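Folding jeans on the bed

I used to fold jeans standing at the dresser, and they always came out crooked. Use the bed! There's so much more room, and your back will thank you.

Spread the denim out flat and run your palms down the heavy side seams first — those thick puckered ridges are what make a stack lean. Smooth the pockets, lay one leg over the other, and tuck the pointy bit of the seat in so you have a straight edge. Then fold up from the hem in 3 passes.

Elaheh Daneshvar wrote in last November to say she rolls hers, and I tried it for a weekend bag. Great for packing! On a shelf I still like them flat, no more than four pairs high, with the heaviest denim at the bottom.
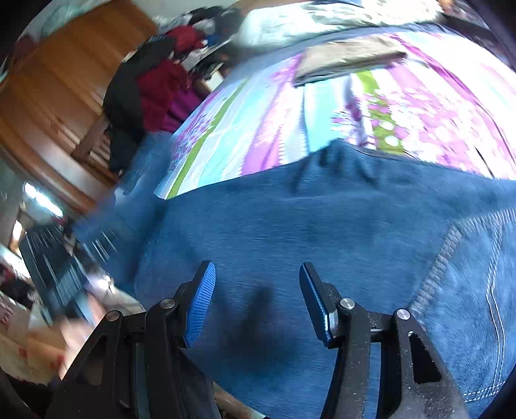

Jackets are another story, and I always button those up before I start on the sleeves.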